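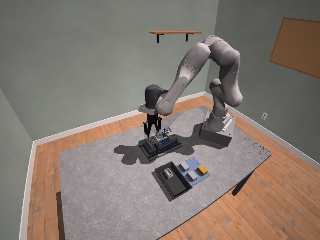 The Floors of Curndale

When I moved to Curndale, I did not think much about floors. In my country we cover them with carpets and forget them. In the old mill houses here, people speak about their boards the way other people speak about their gardens.

Most of the wood came down the river from Bonness, and each board was sawn 5 inches wide. A good floor can stay in use for 160 years if it is kept dry and the nails are checked every winter.

My own house has 14 steps and one bedroom where the boards complain at night. A carpenter from Felville offered to change them all. I asked him to repair only the two worst ones, near the window. He worked until four in the afternoon and charged me less than I was afraid of. The new boards are still too pale, and I have put my desk over them.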